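5. Teaching a Tray Assembly Task by Remote Control

This section covers recording demonstrations on a Suvley two-arm cell with the Grenex teaching console. The task used throughout is "compose tray": the operator picks items from the stocked table and places them on the cream tray. Complete Section 4 (Homing and Camera Check) before you begin.

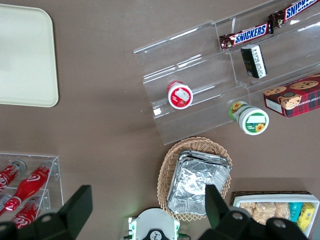
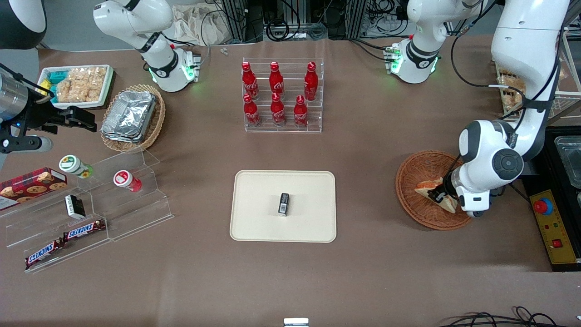 Wrist view from one arm, followed by the fixed workspace view.

5.1 Before you start

Confirm the following on the console status page:

Both arms report READY.
All camera streams report a live signal with no dropped frames in the last 60 seconds.
The recorder shows more than 44 GB of free space.
The emergency stop has been tested in this session.

Note: "Left" and "right" in this manual always mean the robot's left and right. In the fixed view the robot's left arm appears on the right of the picture. Operators who drive from the fixed view alone should spend a few minutes moving each arm in free space before recording.

5.2 Setting the table

1. Place the cream tray within reach of both arms. Leave clear tabletop around it for the fingers to open.

2. Load the bottle rack. Seat each bottle fully. A bottle that sits high in its slot will turn when the fingers close on it.

3. Load the tiered stand. Do not try to place small boxes in identical positions from one episode to the next. Variation in angle and position is wanted, within the limits in Table 5-2.

4. Fill the baskets. Items at the bottom of a deep basket must be reachable with the wrist vertical.

5. Press SCENE on the console and enter the layout number. The recorder stores one still from each camera against that number.

Caution: Clear acrylic produces bright reflections in the wrist view. If the edge of a shelf cannot be told apart from the tabletop, dim the overhead lighting before recording. Do not change camera exposure after calibration. A change in exposure voids the calibration record.

5.3 Engaging the handles

1. Sit with both forearms supported. Hold the handles in the neutral position marked on the console.

2. Press and hold the left and right clutch pedals. The arms do not move while the clutches are down.

3. Select SCALE 1:1 for transfers or SCALE 1:2 for picking from shelves. The scale cannot be changed while an episode is recording.

4. Release the clutches one at a time. Each arm begins to follow its handle.

Warning: If a handle is more than 82 mm from its neutral position when the clutch is released, the arm will not engage and the console shows FAULT 159. Press the clutch, return the handle to neutral and release again. Do not hold a handle against its end stop to clear the fault.

5.4 Recording an episode

1. Move both arms to the start pose. Press RECORD. Wait for the tone.

2. Approach the first item with the fingers open wider than the item. Use the wrist view for the last part of the approach.

3. Close the fingers at a steady rate. Stop when the grip bar on the console turns solid. Packaged bread, sandwiches and foil containers deform easily and must be gripped with the SOFT profile.

4. Lift straight up until the item is clear of the basket rim or shelf edge. Only then move sideways.

5. Lower the item onto the tray, open the fingers and withdraw along the line of approach.

6. Repeat for the remaining items on the order card. One arm may hold still while the other works. Do not cross the arms over the tray.

7. Return to the start pose. Press RECORD again to close the episode.

Note: Pauses longer than a few seconds are learned along with the rest of the motion. If you need to think, press the clutch. Clutched time is removed when the episode is saved.

5.5 Accepting or rejecting

After each episode the console asks for a grade.

GOOD: every item placed, no contact with the table or fixtures.
RECOVERED: an item slipped or was missed, and was then picked correctly. Keep these. They are stored under a separate tag.
REJECT: an item was dropped out of reach, a fixture moved, or a person entered the cell.

A fixture that has moved must be set back and a new SCENE still taken before the next episode.

5.6 Hand guiding

Remote control is the preferred method for this task. Hand guiding may be used to teach the start pose and single waypoints.

1. Press HOLD on the console and wait for both arms to stop.

2. Select GUIDE for one arm only. The other arm stays locked.

3. Grip the arm at the lower link, never at the fingers, and move it slowly to the wanted pose.

4. Press STORE, then HOLD.

Caution: The arm is compensated for the standard gripper only. With any other tool fitted, the arm may sink when GUIDE is selected. Support it with one hand until it is steady.

Revision note, 11th June: Step 4 of 5.3 reworded after comments from Jessie Lamont at the Windbridge site. The SOFT profile values in Table 5-3 are unchanged until the July firmware.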